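Progress report to the Breathnach fund, 11/01/2018
Prepared by Malsha Ekanayake, Kurnolstead workshop

I'm glad to say it has been a good stretch for us, and thank you again for your patience while we got the Drekness controller settled in! We have now saved 1,749 demonstrations of the 3,000 we promised you, nearly all of them done by remote control, with a person steering the arm through each pick from start to finish.
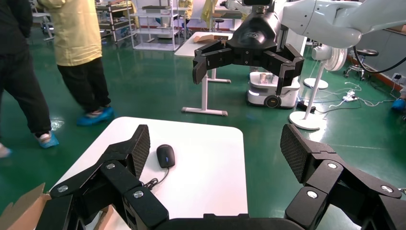 Our teaching by hand is coming along more slowly, and I would like to shift a little of that time over to remote work if you have no objection. Small things on a bare stretch of table are where new operators learn the most, and a corded one like the black mouse, with its cable curling away to the left, makes them think about their approach before they close the fingers. Brikar has asked for more corded items too, so two of our people are putting together a list.

We still expect to finish in February, and I'll write sooner if that changes.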